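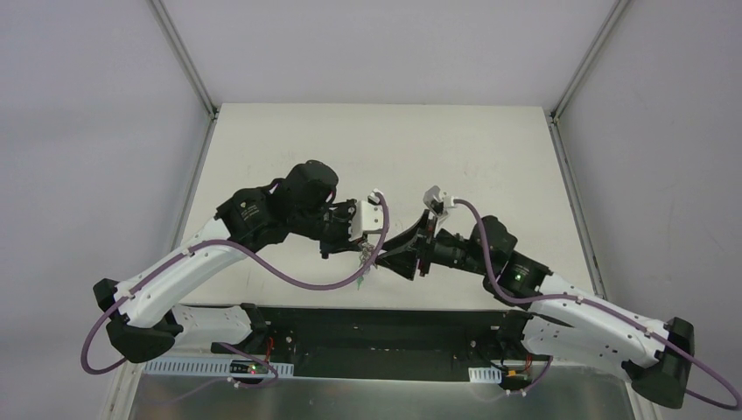 ## Open day at Pretance

I went to the Pretance open day on Feb 25, 2026. They make robot cells, and Reijo Juntunen ran the table with two arms. In one job, a black cone was held between the grippers.

Most of my time went to the key rings. Keys slide and swing, and the rings are thin. 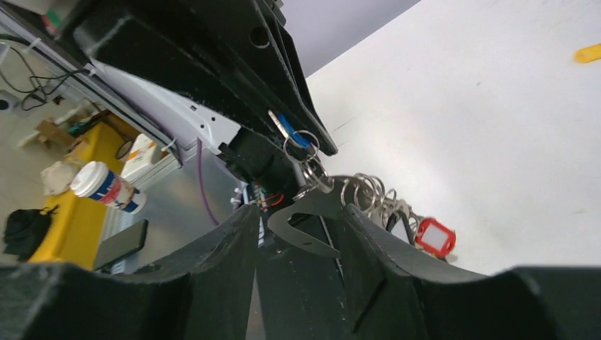

**Can visitors drive the arms?**
Only staff could at this one. Aino Heiskanen said there may be a hands-on day in September.

She also talked about handing a part from one arm to the other. With keys, both grippers have to come very close together over a small ring. 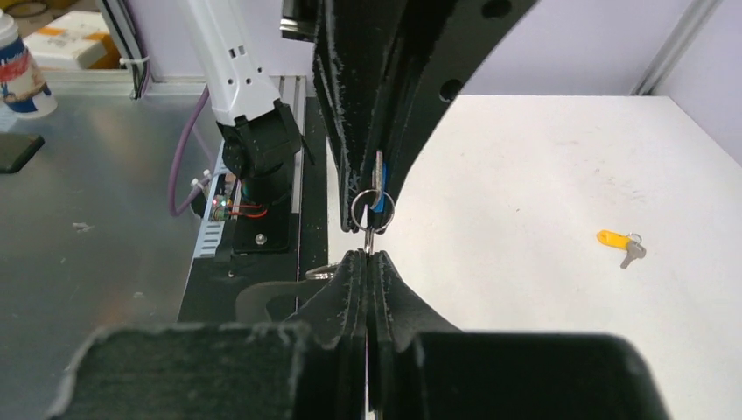

**What does it cost to get in?**
It was free, but I had to sign up first. Tours left every 40 minutes, and mine lasted a bit longer than that. Parking is behind the Kemppainen building.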